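Home Visits Bench Notes Archive Contact

Lapointe holds its open day in May, and this year I went with one question: is the Stirkis gripper worth the extra money over the Wuvov we already have on our own bench? I have read plenty of pages saying yes. Most of them were written by people who sell it.

I got there a little before ten. Check-in was slow and the coffee was gone. The upstairs hall had 12 booths, and I walked past most of them, stopping only for a cable guide I liked and a controller demo that kept asking for a password no one at the booth had. The gripper comparison was at the back, run by Diane Li, who had set it up with a simulator on one screen and a score sheet on the other. I had expected hardware. The actual grippers were downstairs in a glass case, switched off. I complained, and she said fair enough, but in simulation she could give both models the same start positions and the same lighting, and on the real bench she never could.

Her work cell has a white arm hanging over a dark table, with a rack of capped test tubes near the front and a few other props spread out. The tubes are what I cared about. Four of them in one row, purple caps on top, and not a lot of room for fingers between neighbors. Off to the left is a long white fixture with round positions along the back, which she uses for placing discs. The camera near the gripper looks down on that one, and the fingertips just show at the bottom of its view.

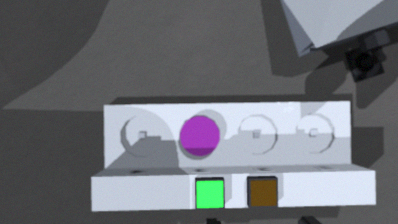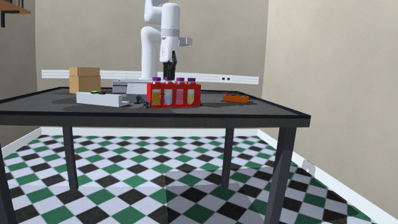
Simulated work cell at Lapointe. First picture: the disc fixture from above. Second picture: the arm over the tube rack.

My first gripe is the camera. From above, the white circles on the white panel are hard to make out, and the shadows cut right across them. The purple disc is easy. The empty positions are thin gray outlines with a little peg in the middle, and I would not bet a part on a vision system finding them every time. Diane agreed the view was soft. She also runs a wider camera, and that is the one I would trust for checking where the arm is. It won't tell you much about whether a cap is seated.

The sheet gave 500 trials for each gripper. Stirkis dropped fewer tubes, and 16 fewer is a number I can believe. What I can't tell is how much of it comes from the fingers and how much from the friction setting, which was the same for both models even though the real pads are nothing alike. I asked if anyone had measured the pads. Rundell is supposed to be doing that over the summer.

The price gap is around 800 dollars per gripper before you buy the mounting plate. For a shop that handles capped tubes all day, maybe. We handle them twice a week, and the Wuvov squeezes a bit hard but it does hold on.

I left my card and asked for the pad numbers when they have them. If they come in, I'll add them to this page. Parking was behind the building and the exit gate sticks, so leave early if you go.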